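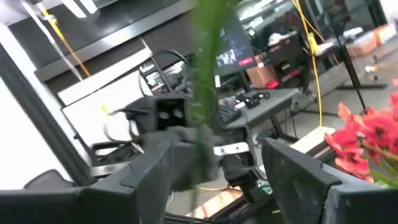 Unit 4. Cut Flowers After Harvest: Water Balance and Vase Life

4.1 Scope

These notes cover the period from cutting to disposal. Field production was covered in Unit 3. Read them with the storage tables handed out in January.

4.2 Water uptake

A cut stem has lost its root supply but continues to lose water through leaves and petals. Water moves up the xylem under tension. The flower stays firm as long as uptake keeps pace with loss. When loss is greater, the stem loses fresh weight and the petals go limp.

Uptake is limited mainly by blockage. Three kinds are treated in this course:

Air blockage. Air enters the open vessels when the stem is cut and held dry. Recutting the base removes a good part of it.

Microbial blockage. Bacteria grow in the vase water and collect at the cut surface. Leaves left below the waterline make this worse.

Wound response. The plant deposits material in the vessels near the cut. The rate varies by species and rises with temperature.

4.3 Vapor pressure deficit

Water loss depends on vapor pressure deficit (VPD), the difference between the vapor pressure of saturated air and that of the actual air. Relative humidity alone is a poor guide, as warm air at a given humidity has a higher VPD than cool air at the same humidity. In the worked problems, assume an air pressure of 760 mm Hg unless told otherwise.

4.4 Respiration and sugar

Petals use stored carbohydrate. Respiration rises steeply with temperature, so a few hours on a warm dock can cost more vase life than a full day in the cooler. Sugar in the vase solution replaces part of the reserve, but it also feeds bacteria. It is used together with a biocide.

4.5 Ethylene

Sensitivity differs widely. Carnations are highly sensitive and show inrolling of the petals. Many daisy-type flowers show little response. Common sources are ripening fruit, engine exhaust and decaying plant material. Do not store fruit in the flower cooler.

4.6 Lab procedure

1. Fill each cylinder with 2000 mL of the assigned solution.
2. Recut 16 stems to a length of 45 cm with a sharp blade.
3. Strip all leaves that would sit below the waterline.
4. Weigh each stem before placing it in solution, and label it.
5. Record stem weight and solution level at the same hour each day.
6. Run one cylinder with no stems – its loss is evaporation and is subtracted from the others.

Report fresh weight as a percentage of the starting weight. Plot uptake and loss on the same axes and mark the day on which the lines cross.

4.7 Terms to know

Xylem, embolism, VPD, biocide, climacteric, senescence, pulsing.

Lab reports go in the Unit 4 folder by 27 March 2025. Reports without the blank cylinder correction will be returned ungraded.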